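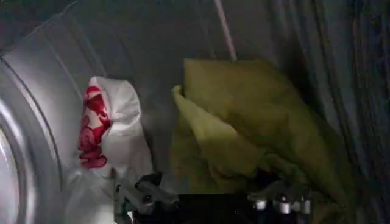

Home | Units | Handouts | Reading list | Contact

Unit 5: Drying and the care of household textiles

Cloth holds water in two ways. Some sits between the yarns and comes out when the load is spun. The rest is taken up by the fibres themselves and has to be driven off as vapour. Cotton takes up a lot of water in this second way, polyester very little. A cotton tea towel and a polyester shirt of the same weight will not be dry at the same time.

Drying speed depends on the warmth of the air, how damp it already is, and how fast it moves over the cloth. On a washing line the wind often matters more than the sun. In a tumble dryer the drum lifts the load and drops it through warm air, so an overfilled drum dries badly - the items fall as one lump and the middle stays damp.

Shrinkage. Yarns are stretched in weaving and knitting. Water and movement let them relax, and knitted cotton shows it most. Wool is a separate case (felting, see Unit 2).

Prints. Thick surface prints can crack or stick under high heat. Turn the item inside out and use a low setting.

Class exercise: weigh a cotton sample dry, soak it for 30 minutes, spin, then weigh again. Hang it up and weigh every 12 minutes until the figure stops changing. Plot the results. Work in pairs and bring the graph to Aino Koskela's session.

Related handouts
Unit 2: Wool and felting
Reading care labels
Stains: grease, tea, ink
Ironing temperatures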